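Search this forum Search

Two-arm unit for the guest rooms, or hold off?

flusine_ops
We have $2000 left in this year's line and need a plan by January. The Terkar grippers are $700 each and we'd want a pair. That leaves very little for software or spare fingertips. The job is room reset: books, lamps, small stuff on nightstands. We're in simulation only for now.

tromberg44
Don't buy grippers first. Pay for more sim time and find out what you need. What are you running now?

flusine_ops
Bedroom setup, two arms, paperback on the nightstand. 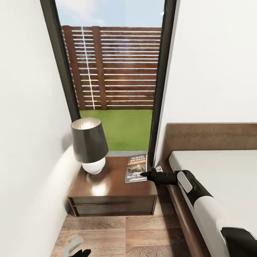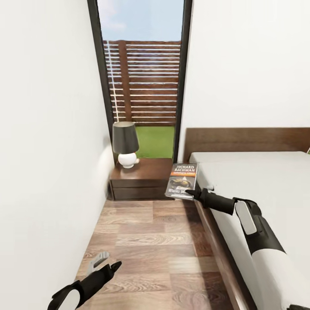
My question is still whether one gripper would do for the first year. Contreras quoted us 8 weeks on a single and wouldn't commit on a pair. In the second picture the right gripper has the paperback by its lower corner and the left one isn't holding anything, so for a job like that I'd be paying $700 for a hand that waits.

tromberg44
One book is an easy case. Try a lamp with a round base like yours and then tell me you only need one hand.

kd_maint
I disagree with Tromberg. Buy one, leave the mount for the second, and put it in next year's request. We did it that way and the second one got approved with no fuss.

tromberg44
You also paid for two installs.

kd_maint
True. It was still less than a pair we didn't use.

flusine_ops
Does the $700 include fingertips? The pointed ones are what we have in the sim and I'd like to match them.

kd_maint
Ours didn't. Get it in writing from Contreras before you send the order.

flusine_ops
OK. Asking for a quote on one with fingertips, and a separate line for the second. Whatever is left of the $2000 goes to sim time.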